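Progress report to the Clarnoro Fund
Project: Repair and lending room, Wostano neighborhood
Period covered: April to July
Prepared by: Mesfin Negash, project coordinator

1. General situation

In this period we moved from preparation to regular opening. The lending room has been open since May, on Wednesday from 4 p.m. until 8 p.m. and on Saturday mornings. Residents of Wostano can borrow household tools for two weeks without payment, and they can bring small broken items to the repair table.

By the end of July we had 911 loans registered. Our target for the period was 500. I must explain that this number includes renewals, which we did not separate in the first month. Hanyu Jiang has now corrected the loan form, and the next report will show new loans and renewals in two columns.

2. Lending

The most requested items are the drills, the long ladder and the carpet cleaner. The carpet cleaner has a waiting list of 21 households, and for this reason we ask permission to buy a second one (see point 5). Garden tools were borrowed less than we expected. We think many families in the apartment blocks do not have a garden, and our first survey did not ask this question clearly.

Late returns are a problem, but not a big one. We send a text message the day before the return date, and again three days after. Two items are still missing: a tile cutter and a set of wood chisels.

3. Room and storage

The shelves were delivered by Gebreyes in May, two weeks later than agreed. One shelf had wrong brackets and was exchanged without cost. In the meantime we kept many things on the floor, which made the first openings slow. Small items without their own box are now kept in metal bins until they are labeled and entered in the catalog.
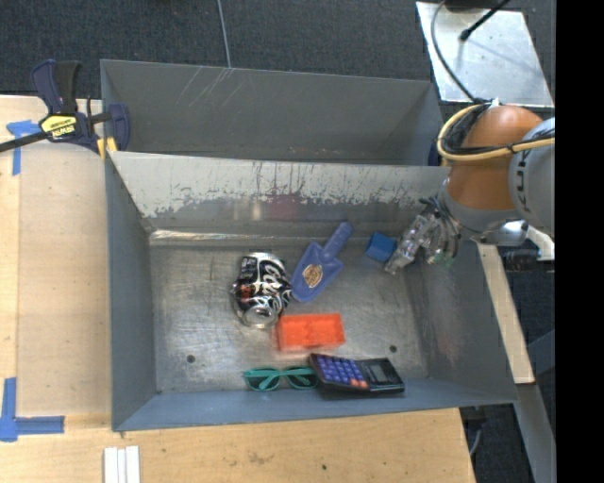
Metal bins for small items, lending room, July.

The catalog itself is made with Titosus, the software that was approved in the budget. It works well for loans, but printing labels is difficult and we have asked the company for help. At the moment Hanyu Jiang writes part of the labels by hand.

4. Repair table and training

We planned 20 repair evenings for the year and have held nine. Most visitors bring lamps, kettles and bicycles. We do not open microwave ovens, and this is written at the entrance in four languages.

The training for new repairers was moved from June to September. The trainer became ill, and we did not find another person with the electrical safety certificate in time. The money for this activity is not spent and stays in the same budget line.

5. Budget and requests

Spending is lower than planned, mainly because of the training. The heating cost is not yet known, as the landlord sends one bill for the whole building in the fall. We have two requests to the Fund:

- to use part of the unspent training money for a second carpet cleaner;
- to extend the deadline of the training activity until the end of October.

6. Next period

From September we will also open on one weekday morning, for older residents who prefer not to come in the evening. We will repeat the survey with better questions about housing and garden use. The list of loans by item and the receipts are attached - the receipt for the ladder is a copy, and the original will follow by mail.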